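Progress update from the Wasto community room, November

Hi Said,

You asked for something short this time, so I'll try, but you know me. The room is in much better shape than when you came by! The old carpet is gone, the shelves from Rurkbridge are up (a day of swearing, but up), and people have started using the place in the mornings without being asked.

Most of the grant money so far has gone on tables and linens. I know linens sounds like a silly line in a budget, but we were getting through paper towels at a scary rate, and the cloths we switched to wash well and fold small. We bought 81 of them from Ait Ali, mostly the soft green ones, plus a few in gray that I regret a little because they show every crumb. Two went missing in the first month. I suspect they're in somebody's kitchen doing good work.
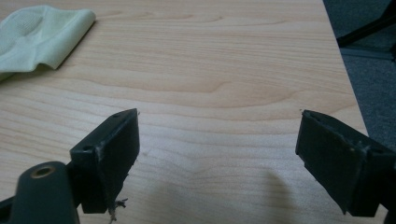 The tables I'm really happy with. We went with the light wood finish after going back and forth with Visholm over a white one, and it makes the whole room feel warmer, especially late in the day. Wiping down is now part of the routine at the end of each session: cups off first, then a damp cloth along the grain, then a dry one, then everything folded and back in the basket by the sink. It takes a few minutes if people pitch in and forever if they start talking (they start talking).

On attendance, we had 112 visits to the open sessions since my last note. The sewing group has grown so much that they've asked for a second afternoon, and I'd like to say yes, but we're short on chairs. Three of the old ones wobble, and one of those I wouldn't sit on myself.

Things still to do before the next report: fix or replace those chairs, get hooks up so cloths can dry somewhere other than the radiator, and sort out the lamp by the door that flickers. The hooks are cheap and I can cover them from what's left under supplies. The chairs I can't, so could we talk about moving some of the printing money across? We've hardly touched it.

Come by any morning after ten and I'll put the coffee on.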